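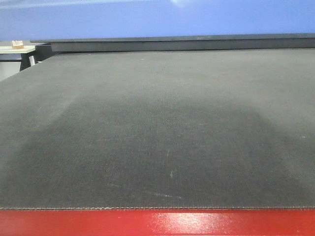 HODER OPENS ITS PACKING TABLES TO THE NEIGHBORHOOD

April 16, 2018 – I've been packing boxes for most of my working life, and I still get a little excited about a good table. So I'm very happy to tell you that Hoder is opening its packing room on Langlois Street to anyone who needs a proper place to sort, wrap and box up their stuff!

The tables are the part I fuss over. We went with dark gray fabric tops with a stitched hem, a glossy red front edge you can find with your hip while your hands are full, and a raised ledge along the back so small things don't roll off and vanish. The tops pick up lint and the odd pale scuff. I brush mine down at lunch and get on with it.

My partner in this, Matvii Tymoshchuk, built the first table in his garage and wanted the fabric in green. We argued for 2 weeks (I won). He did get his way on the lamps, and I'll admit they're nice.

Most people bring in the same kinds of things – kitchen stuff, toys, hard plastic pieces too slippery to wrap on a carpet at home. Smooth plastic shows every smudge, so wipe it with a soft cloth first, and put your padding around the corners before you do the flat sides.
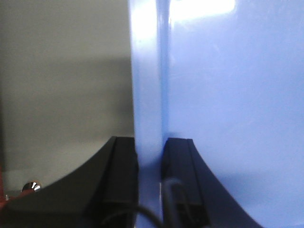 Pale blue plastic with a rounded edge, and a few scuffs on the flat side.

We have 6 tables and a stock of 1,000 flat boxes to start with. You can book a table for up to three hours, and tape and paper are included. Bring your own labels if you're picky about labels, like me. Parking is behind the Satura bakery next door.

Evening hours start in June. To book, stop by the front desk or call and ask for Matvii, who keeps the calendar.

Dorian Baudry
Co-owner, Hoder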